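Section 4: Setting up the hand grippers before a session

I wrote this part after my second week with the Pesus pair, when I finally stopped guessing. If you have the older Vomthorpe housings most of it still applies, but your latch is on the other side and you'll have to flip step 3 around in your head (sorry!).

You need both grippers, the head strap, the marker cube, a dry lint-free cloth and the small hex key from the Herkside box. Any table will do for a bench.

1. Charge both grippers fully and let them sit powered off for a couple of minutes.

2. Look down into the jaw opening. The mesh on the two inner walls should lie flat. If a corner has lifted, press it back with a fingertip. Please don't use a screwdriver, I've torn one that way and the replacement took until July.

3. Slide the finger strip in its slit from end to end. It should move smoothly and stop on its own. If it drags, blow out the slit and try again before you touch any screws.

4. Seat the marker cube on top and tighten with the hex key until it stops wobbling, then quit. I go two clicks past snug and no further.

Caution: keep your palm off the vents. I wrapped my hand right over the grille on day one and the thing shut itself down in the middle of a run.
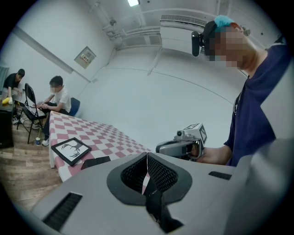
5. Put the head strap on and snug it up before you pick up a gripper, because you won't have a free hand afterward. A cap underneath is fine as long as the brim stays out of the camera's view.

6. Wipe the lens. Then squeeze and release each gripper slowly while you watch the jaw reading on the screen. Mine goes from 200 closed to 2,310 open. Anything over 2,000 at the open end is good enough to work with.

Note: if the reading jumps, redo step 3 first. It's almost always the strip. The Alexiou firmware has a reset under Tools, but it wipes your saved zero, so write that number down.

7. Do one short practice pickup with each hand and play it back. If the cube drops out of view, raise your wrist a bit and do it again.

Last checked Mon 25 April, on both units.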